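Lidded storage box

A lidded storage box is a lightweight container, usually plastic, closed with a separate or hinged lid and used for keeping small household or workshop items together. Also called a tub or keep box. 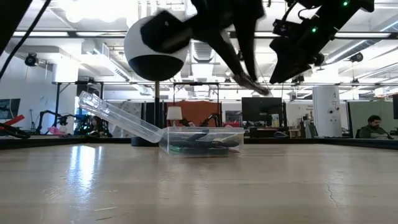 Boxes of this kind are sold in clear, tinted and solid colours. Clear ones are the most common for desks and workbenches, as contents can be checked without opening. Shape is normally rectangular, corners slightly rounded, with a rim running along the top for the lid to sit on. The lid comes off whole on many types and is often just leant against the rim while things go in or out, one edge up in the air. Long thin items tend to get stacked on top of each other, and small odds and ends drop to the bottom corner, a bit of green showing through the wall among dark pieces for instance.

Sizes
No agreed standard. Makers go by litres or by inside length. The Naltum range starts at 500 ml, Vorketton lists its smallest as 65 mm deep. Catalogue number 2114 (Vorketton, clear, loose lid) is sometimes used as a general name for the shape in older stock lists.

Packing
Heavy items first, flat side down. Long items laid the same way round. Small parts are better in a bag or an inner tray, otherwise they end up underneath everything. Lid goes on last and should close without pressing on the contents; a lid that bows will usally crack at the corners.

Care
Warm water, mild soap, soft cloth. Scouring pads leave the walls cloudy. Strong sunlight yellows some clear plastics and makes them brittle. Store empties nested, lids seperate, no more than 2 stacks deep on a shelf.

See also: Drawer insert; Crate; Shoe box

Last edited February 2020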